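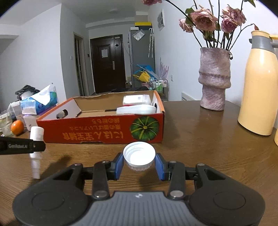

A white screw cap held open side up in a hand-held gripper, at a table in a lived-in room.

Eighteen rules for working at someone's kitchen table

The house rules for hand-held gripper work at Lultier fit on two sides of paper. There are 18 of them. The person who wrote most of them is the firm's practice lead, who came to the job from kitchen fitting and asked to be known by job title only. We spoke on a Saturday morning in the Stestmont office, in a building that went up in 1946 and still has its original radiators.

The first version of the rules was much longer. "It was written by people who had only worked in the lab," the practice lead says. "It had a page on lighting and one line about the person whose home you were in. We turned that round."

Rule one is now consent, and it covers everyone who lives at the address. A signature from whoever answered the advert is no longer enough. If a flatmate comes home and isn't happy, the session stops and that day's recording is held back until it has been settled. "We've lost whole afternoons to that. It's in the budget."

Rule two deals with paper. Letters, prescriptions, school timetables and anything else with a name on it must be moved or covered before recording begins. Workers ask the householder to do it. They don't go through the pile themselves.

"People think of faces first," the practice lead says. "Faces are easy to remember. What gets missed is the note on the fridge or the label on a bottle. You look at the recording later and there it is, quite readable, in the background."

How tidy should a table be? The rules used to ask for a clear surface with only the task objects on it. That was dropped after a trial with Brustetti, who make small grippers and wanted tables as people use them. The present wording is that household things stay where they are unless they are sharp, hot, private or likely to break.

"A tissue pack, some fruit, a vase of flowers, all fine. We'd ask about the vase. If it matters to someone, it goes on a shelf, and they're the one who carries it."

Drinks are the point people argue over. The rule says no open liquid within reach of a charger or a cable. The practice lead would like it to say no open liquid at all, but the field workers voted that down. "So now I check the cables."
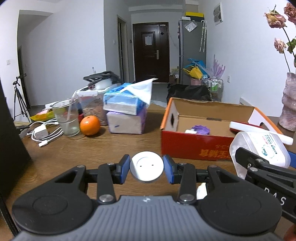

Two grippers, one table

Rules nine to twelve apply when two grippers are in use together, and these are the ones that new starters find hardest. One gripper is named as the lead before the session begins. The second may hold something or wait, but it doesn't cross in front of the lead without a spoken "coming over". After the task it backs out the way it came in.

"It sounds fussy. Then you watch two people reach for the same bottle," the practice lead says. "The fingers don't hurt much if they catch you, but they will mark a table, and then we're paying for a table."

Small round things have a rule to themselves. Caps, lids and discs are to be gripped across the rim, held still for a moment and put down flat. Throwing them into a box is not allowed, however quick it is. The practice lead took this from Pacheco, a training course the firm sends its new people on, and sees no reason to change it.

Food gets a short rule too. Anything the grippers have touched is paid for and not eaten, even if it has a peel. Finger pads are wiped down before the kit leaves the van and again before it goes back in.

What gets written down

Every session ends with a form. It asks what was moved, what was damaged and what the householder said, in their own words if possible. Out of nearly 300 forms on file, 253 have that last box filled in. The practice lead wants the rest chased up.

"Mostly it says 'fine' or 'took longer than I expected'. One said we'd left the chairs on the wrong side. That went into the rules. It's number 17, put the chairs back."

The next revision is due in January. It will add a line on pets, which so far have been handled by shutting a door.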